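Search this site
Type and press enter
Print this post | E-mail this to a friend

Shoes, laces and the bag by the door

I have been working through the closet in the hall since January. The coats went first, then the box of cables, and now I'm on shoes. We had more shoes than I thought two people could own, and most of the trouble was with the white ones.

White sneakers look fine in a store and fine for a few weeks after. Then they get pushed to the back of a shelf, one of them falls behind the other things, and you end up wearing whatever is in front. I had a pair I hadn't worn since we moved to Espinoza Street. They still fit. I had bought another pair in the meantime, which cost me money I didn't need to spend.

So the rule I'm trying now is that every pair comes out, both shoes get found, and the laces get dealt with before anything goes back. If the laces are too far gone I replace them. The corner store sells Rolix laces in white and black. The white ones run long for a low sneaker, so I skip the top holes and tuck the ends inside.

For lacing I go straight across on the outside and diagonal underneath. Leandro Ibarra, who I used to share an office with, laces his the other way and we have never agreed on it. His way is faster. Mine lies flatter, and I can get my foot in without untying.

I also keep soft things and shoes apart until the shoes are done. A folded top and a cloth bag can sit off to the side and wait their turn. The sneakers get the open floor, where there is room to turn them around and get at the laces.

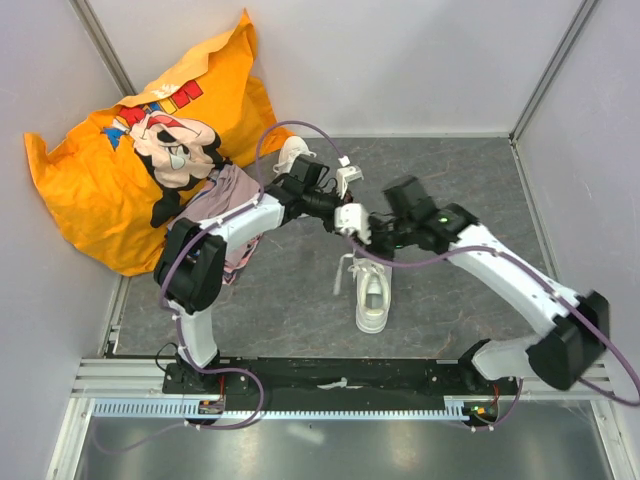
What goes in the bag

I use cloth bags for shoes because plastic makes them smell. An orange one with a cartoon face on it is my favorite for this, mostly since I can spot it from the other end of the hall. It crumples down to almost nothing when it's empty. One pair of low sneakers fits in a bag that size if you put them heel to toe. Boots don't fit and I've stopped trying.

Order matters a little. Shoes go in first, soles facing out, with the laces pushed down inside. Then any clothes go on top, folded once and then folded again. If I'm going away overnight I put a thin T-shirt between the shoes and everything else. I used to wrap the shoes in a shower cap from a hotel, but they tear.

Cleaning, briefly

Dish soap, warm water, an old toothbrush. I tried the Jelasex foam that comes in a can and it did the same job for more money. Laces come off and go in a bowl by themselves. Stuff the toes with paper and leave them 10 hours, away from the heater. I left a pair on the heater once and the glue let go at the front.

The insoles I pull out and stand against the wall. They take longer than the shoes do.

Still to do: the summer sandals, one rain boot with no partner, and the shelf itself, which leans. The bracket on the left needs a longer screw and I keep forgetting to bring the old one to the store with me to match it.

Related posts
The coat half of the closet
Sorting the cable box
Fanport shelf brackets, second try
Folding T-shirts for a small drawer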